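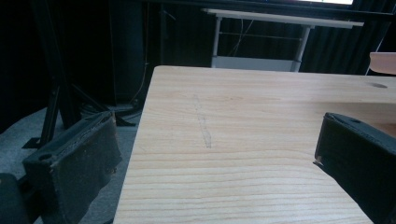 The Flondside repair room will sand and refinish its work tables this fall, ending several years of putting the job off. The tables are softwood, and the tops have picked up the usual marks of a shared room. One has a smudged gray line running across the grain, the kind a pencil leaves, and a small dark spot near one edge that could be a knot or a hole. The grain itself is still clear, with long wavy stripes, and members voted in May to keep the wood visible instead of covering it with sheet material.

Work starts on September 19, 2021, and is expected to take 10 days. The room will stay open for the first part of that time, with half of the tables moved into the hallway and the other half in use. It will close completely while the finish is drying.

The room has 7 tables. They came from the old school building in Badcombe when it was cleared out, and they have been used since then for bicycle repairs, sewing, model building and the monthly lamp and toaster evening. They were sanded once, shortly after they arrived, and given a coat of oil that has mostly worn off where people sit.

The cost of materials is $395. That covers sandpaper in three grits, wood filler, brushes, rags and a hard wax oil sold under the name Muli, which the Winach branch has used on its own benches for the past two winters. Winach reported that the oil stands up well to glue and tea but less well to solvents, and that it can be touched up in one spot without redoing a whole top. A varnish was also considered. It was cheaper but would have to be stripped completely the next time a table needed work.

The money comes from the spring sale and from the jar by the door. No increase in the yearly fee is planned.

Members who want to help can sign the sheet next to the sink. Sanding will be done outside in the yard if the weather is dry. If it rains, the tables will go into the bike shed with the doors open. Dust masks are provided. People should bring their own gloves if they want them, and wear clothes that can take some oil.

Pencil marks will be erased or lightly sanded before the main pass so that the graphite is not rubbed into the surrounding wood. Knots will be left alone unless they are loose. Open holes will be filled only if a pencil or a small screw can drop into them. The filler is a little darker than the wood, and two samples are taped to the inside of the cupboard door for anyone who wants to compare.

The edges will be rounded slightly, after complaints from the sewing group about fabric catching on splinters. The legs will be cleaned and tightened but not oiled.

Once the tables are back, a few house rules will change. Cutting is to be done on a mat. Layout lines should be drawn on paper or on the workpiece, and not on the table. Hot glue guns and soldering irons need a tile underneath, and there is a stack of tiles on the shelf over the radiator. Paint work moves to the metal bench in the back, which is not part of the refinishing.

The lamp and toaster evening that falls during the closure has been moved to the Badcombe reading room. That room has space for up to 76 people but only four outlets, so anyone bringing an appliance should also bring an extension cord. The sewing group will skip one meeting. Bicycle repairs will carry on in the yard as usual.

Anything left on or under the tables should be taken home before work starts. Items still there will be put in boxes and stored in the hallway closet until the room reopens. The key for the closet is kept at the front desk.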